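Giron workshop, drinks-pouring arm
Progress report to the Asell small projects fund
13/07/2020
From: Rekha Kushwaha
To: Hannelore Harms

Hannelore, you asked for a plain account of where the money has gone and whether I still think this will work. The account is easy. On the second point I am less sure than I was when I signed the application, and you should read the rest with that in mind.

Spending to date

We have spent $662 of the grant. Most of it went on the arm kit from Runetti and a second power supply, after the first one shut down every time two joints moved together. The rest was fasteners, a length of aluminum rail and printer filament. I have not claimed for the filament used on the first gripper, which was my own mistake. I measured the pitcher handle at the wrong place and the fingers would not close on it.

What has been built

The base and rail are bolted down and do not flex any more. All the joints move under their own power and return to a home position, though the wrist comes back slightly off if the arm has been running a while. Agarwal's control board is wired in. I was not keen on it when it was proposed and I'm still not. The documentation describes a version with different connectors, and finding that out cost us most of a week.

The emergency stop works. I test it at the start of each session and would like that to stay a condition of anyone else using the arm.

What has not

The arm cannot pour yet. It can lift a pitcher of water and tip it over a bucket, and there is a video of that going around the workshop which makes it look further along than it is. A bucket is a very forgiving target. A paper cup is small and light, and if the spout touches the rim the cup goes over. The application promised a row of cups filled to the same level, with no person touching anything. I wrote that sentence and I now think it was too generous.

The plan was to program the motion by hand, with fixed positions for every cup. In trials with water, 93 pours were logged and I would call 8 of them acceptable. Most failures came in the last part of the tilt, when the flow picks up faster than the arm can tip back. Slowing it down made things worse, with water running down the outside of the pitcher.

Change of approach

We are now recording people doing the pour and using those recordings to set the tilt, in place of the numbers I had been guessing at. I resisted this for a while. It sounded like a way to put off the hard part, and it may yet be one. But the recordings did show me something I had left out of the design altogether, namely what the other hand is doing.
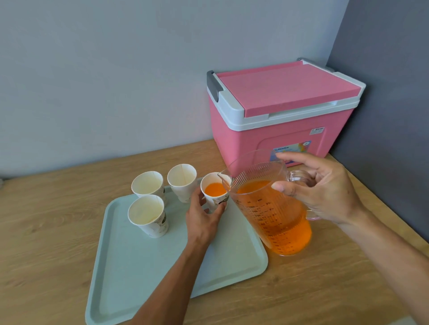

Pouring orange juice by hand, with the left hand steadying the cup on the tray.

My design has one arm and nothing to hold the cup. A second arm is out of the question at this budget. The cheaper answer is a tray insert with a collar for each cup, and a first one is being printed. If the collars grip too tightly the cups will come up with them when somebody takes a drink, so expect a few rounds of that.

Next steps

Fit the collars and repeat the water trials with them in place. Set the tilt from the recordings and compare it with the old hand-set values, using the same pitcher and the same fill. Fix the wrist drift, or at least find out whether heat is the cause. Juice comes after that, and only if the water results are better than they are now.

I am asking for three more weeks and no more money. If the collars do not bring a clear improvement by then, I would sooner hand back what is left than buy sensors in the hope that they will help. Please let me know if you want the trial log. It is handwritten in places, but I can scan it.

Rekha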